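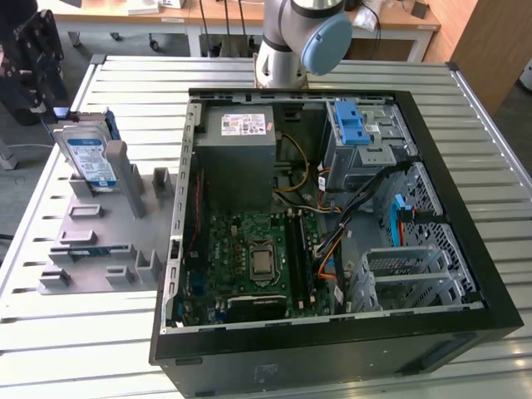 Open computer case on the work table

Ensemble Playing for Strings, Unit 4: Listening Across the Group
Handout by Roksolana Kravets, Roststead Music School

Last week we spoke about bow speed. Please keep your notes from that unit, you will need them when we come to the Hsiao piece.

1. Who do we listen to?

Many students answer "the first violins", and in the melody passages this is correct. But in an ensemble the pulse usually comes from the lowest voice. In the Wenov Suite, second movement, the cellos play quarter notes from bar 13 until bar 29. Everybody else must place the sound on top of these notes. When you practice at home, sing the cello line while you play your own part softly. It is difficult in the beginning. Start with four bars.

2. Tuning inside a chord

A note which is right on your tuner can still sound wrong in a chord. The third of a major chord should be a little lower than the tuner shows. Violas, you have the third very often, so please mark these notes in your part with a small arrow down.

We build the chord in this order:
- basses and cellos play the root
- second violins add the fifth
- violas add the third, without vibrato
- first violins double the root at the octave

Hold each step for one slow bow before the next group comes in. If the chord is not clear, we go back to the root and fifth only. 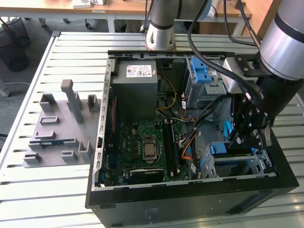 The same order is useful for the last page of the Hsiao piece, where the final chord is marked very soft. In a soft chord the players often use too little bow and the pitch becomes unsteady. Use more bow with less weight, and stay near the fingerboard.

3. Breathing together

The leader of each section gives a breath one full beat before the entry. The breath must be in the tempo of the music. A fast breath before a slow piece will make everybody come in early. Inner desks should look at their own leader first and then at the conductor.

Exercise in pairs: sit back to back and play one open string together, using only the sound of the breath as a signal. Change the leader after every five entries.

4. Dynamics

Piano for a solo player and piano for one player among 13 are different things. If you cannot hear the melody, you are too loud, also when your part says forte.

For Saturday
- Wenov Suite, second movement, bars 13 to 29, with the bowings from the board
- Hsiao, last page, slow tempo, no vibrato
- Listen to one recording of any string quartet and write down three places where the melody moves to another instrument

Bring a pencil and your own rosin. Cellists, please bring also your floor strap.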